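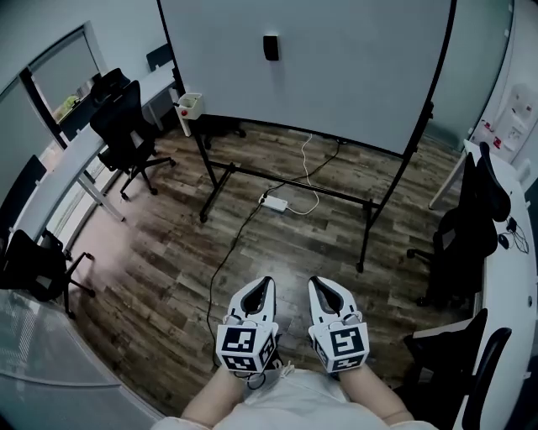

How Do You Teach a Robot to Pick Up a Sock?

Think about the last thing you picked up. Maybe it was a spoon, or a pencil, or your little brother's sock. Did you have to think about it? Probably not. Your hand already knows how wide to open and how hard to squeeze. A robot does not know this. It must learn everything from the beginning, and somebody must show it.

One way to show it is to hold the robot's "hands" yourself. They are called hand-held grippers. A person takes one in the left hand and one in the right hand and does a job with them, for example folding a towel. A computer saves how the grippers moved. Later, a robot arm can study these movements and try to do the same.

In our office we are comparing two kinds of grippers. We gave them names, so that we don't mix them up in our notes. One pair is called Busero and the other pair is called Grutus. On this page I will tell you how we test them.

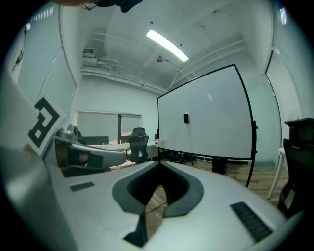

Yen-ting Huang
Tester, Trodolance project

What are the black and white squares for?

Look at the white cube on each gripper in the first picture. It has thick black shapes printed on its sides. They look a little like a puzzle, or like the codes you can scan with a phone. We call them markers.

A camera can find a marker very easily, because black on white is so clear. The computer already knows the real size of the marker. If the marker looks small to the camera, the computer understands that it is far away. If it looks big, it is near. If it looks tilted, the gripper is tilted too.

Why put them on a cube and not on a flat card? Try this at home. Hold a playing card in front of your face and turn it slowly. At one moment you see only the thin edge, and you can't read the card any more. Now turn a toy block in the same way. There is always at least one side you can see!

What does the gripper see?

The second picture was taken by a camera on a gripper tool. That is why the gray body of the tool looks so huge, and the whiteboard is farther away behind it. It's a bit like when you look down and see your own nose.

This kind of view is very useful for a robot. When a robot works alone, it can have a camera in the same place, near its own gripper. Then it sees almost the same thing that it saw in its lessons.

How do we compare them?

We try to make the test fair. You know this word from science class. A fair test means that you change only one thing. We change the gripper, and we keep the person, the room and the job the same.

My colleague Latrice Ostrowski chose the jobs. There are 7 of them. The easiest is to put a sponge in a bowl. The most difficult is to close the zipper of a pencil case, and I must tell you that I am very bad at it. Since February we have finished 394 tries with Busero and 715 with Grutus. These numbers are not equal, so we can't only say "Grutus has more good tries, so it wins." We have to ask how many tries were good out of every hundred.

After each try we write down:
Did the job get done?
How many seconds did it take?
Did the camera lose the markers?
Was the hand tired?

The last question surprised me in the beginning. But a heavy gripper makes your arm shake after a while, and then the robot would learn from shaky movements. Wing-yan Lai has smaller hands than me, and she likes Busero much better. I prefer Grutus. We have not decided yet.

Try it yourself

You need two pairs of kitchen tongs, one long and one short, and ten dry beans or pieces of pasta. Ask a friend to watch the clock. Move all the pieces from one plate to another plate with the long tongs, then do it again with the short ones. Repeat it a few times and write down every result, also the bad ones.

Which tongs were faster? Which ones dropped more? If the answers are different, you have the same problem as we have.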